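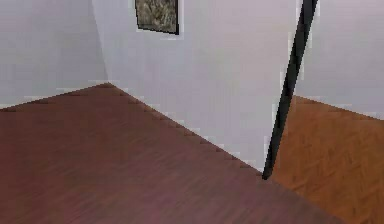
What Went Wrong in Run 20

Our navigation agent, Hotov, was supposed to learn its way around a simulated apartment called Granau. For most of the term it did. Then in run 20 it walked up to a room corner and spent 400 steps pushing against the wall, and the log cheerfully marked every one of them as "moving"!

I blamed the map first (I always blame the map). I rebuilt it 3 times and got the same stuck agent every time. So I went through the log line by line, all 1,384 of them, with a lot of tea.

The fault was in my own code. Hotov worked out its position from the commands it sent, and never checked them against the simulator's collision flag. Push forward, add a step, push forward, add a step – by the end it believed it was two rooms away. The plain white walls didn't help either, as our image matching needs edges and texture to grab onto, and at this resolution the wood grain in the floor is mostly a smear.

The fix is short. If the collision flag is on, the step isn't counted, and after five blocked steps Hotov backs up and turns. I also added a stop that ends the run if the blocking goes on, which I really want in place before we try any of this on Skurnivden, our lab's real wheeled base. A stuck agent in a simulator only wastes an evening – a real one could burn out a motor or pin somebody's foot.

Still to do: rerun the Ríos map with the new check, and fix the log so "moving" means moving.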